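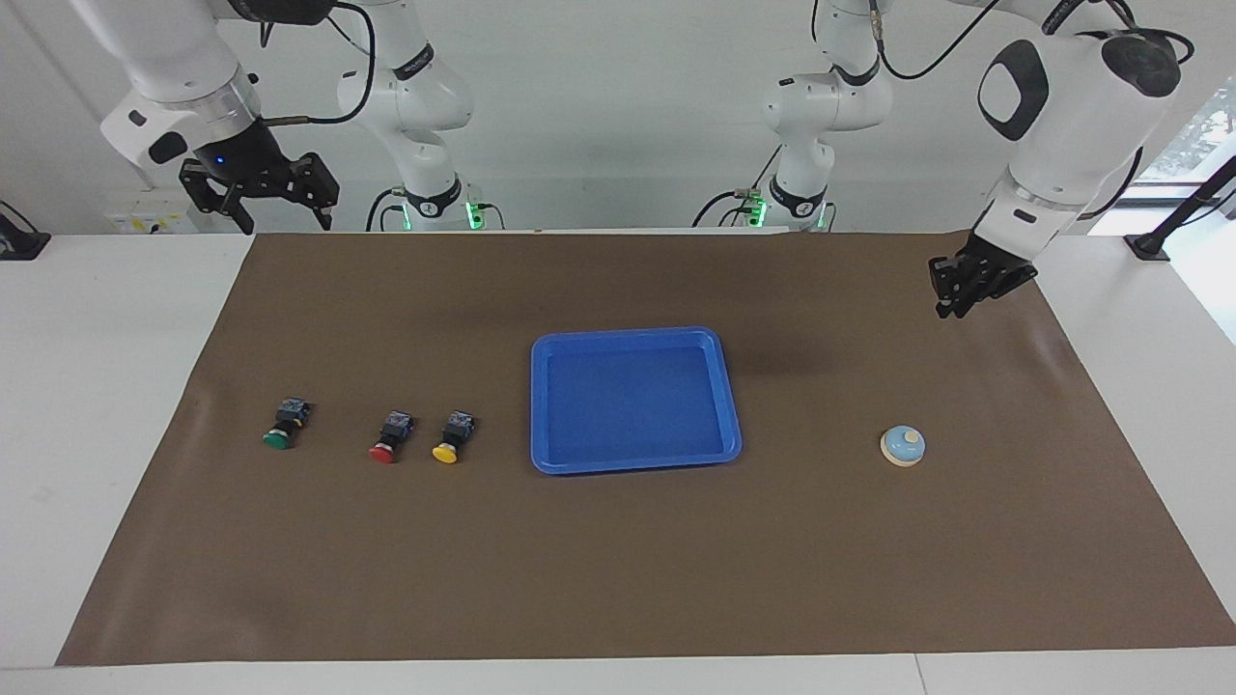 Niilo Nieminen wrote:
bell for the chairman, buttons for the teams, never the other way round. Did it with bells for teams one year at Trirkunmont and you couldn't tell who'd rung. Whole evening of "was that you or them"

pushpenny wrote:
Thanks Niilo. Should have put more words in with the pic sorry, was on my break. Quiz night end of September, upstairs at the Orkdale. Three push buttons, one bell, blue tray for the answer slips, brown paper under the lot. All in a row across the middle for now. Question is do I keep the row or spread it out. And is the paper worth keeping

marrowfat wrote:
keep the paper. Buttons on a bare white top skate about when people thump them, and they will thump them. Paper takes the scratches as well

tessellate wrote:
Disagree on paper. Looks nice for ten minutes then someone puts a pint on it. Get a rubber drawer liner, cut it to size, done. Used the same bit for 5 years

marrowfat wrote:
drawer liner stinks though

tessellate wrote:
It doesn't if you air it

Niilo Nieminen wrote:
Row is wrong imo. If they're all in one line everyone leans over everyone else. Buttons at the front edge, well apart, bell at the back with whoever's reading. Tray at the end of the table where the runner can grab it and not reach past anybody

pushpenny wrote:
Makes sense. Only I wanted the tray in the middle so slips don't get "lost". Had words about that last year

oldgatepost wrote:
Tray in the middle means slips get elbowed onto the floor. Ask me how I know. End of table, put something heavy in it. A stapler or whatever

lampwick_j wrote:
do you even need a tray with buttons?? either they're buzzing or they're writing

pushpenny wrote:
Both. Written rounds first then a buzzer round to finish. 158 tickets gone so far so it's mostly writing, only the top three tables come up to the front for the buttons

lampwick_j wrote:
ah ok. ignore me

lampwick_j wrote:
158 upstairs at the Orkdale?! where are they all sitting

pushpenny wrote:
Closely

tessellate wrote:
What's telling you who pressed first? If it's just three buttons each with its own buzzer you'll get arguments. You want a lockout, first press shuts the others off

Niilo Nieminen wrote:
You don't need lockout for a pub quiz. Person with the bell watches hands. Hand goes down, bell, point at them. Their decision's final

tessellate wrote:
Watching hands is exactly how we ended up with a formal complaint. Lockout box from Dunetti, cost me 15 quid second hand, works every time. Check the plugs match your buttons before you buy, mine didnt and I had to resolder the lot

oldgatepost wrote:
A formal complaint. At a quiz

tessellate wrote:
It was the final

marrowfat wrote:
back to the bell, give it a proper go before the night. Ours sounded lovely in the kitchen and vanished in a full room. We ended up with a big old Heiskanen one off a hotel desk, that you could hear in the car park. Little round ones vary a lot

Niilo Nieminen wrote:
Agree with that. Also lift it off the paper, stick it on a saucer upside down or a bit of board. Soft stuff underneath kills the ring

marrowfat wrote:
it doesn't kill it, one sheet of brown paper is nothing. a tea towel would kill it

Niilo Nieminen wrote:
Try it both ways and tell me I'm wrong

pushpenny wrote:
Right, doing it Wednesday when I've got the room to myself. Plan so far. Buttons spread along the front. Bell at the back on a bit of board (sorry marrowfat). Tray on the end, stapler in it. Paper stays but I'll tape the corners down underneath so nobody catches a sleeve. Spare sheet folded behind the bar for when the pint happens

tessellate wrote:
Drawer liner

pushpenny wrote:
No

oldgatepost wrote:
Write the team names on the paper in front of each button, big felt tip. Reader can see who's who and you save making signs. Best argument for paper yet

marrowfat wrote:
yes!! that. and do the spare sheet the same

lampwick_j wrote:
what's the money going to, if you don't mind

pushpenny wrote:
New boiler for the hall. Want to clear 1,000 and we're a fair way off, so there's a raffle too. If anyone's got a spare tombola drum shout, ours has lost its handle

Niilo Nieminen wrote:
Got one in the garage. No idea what state it's in, will have a look at the weekend and message you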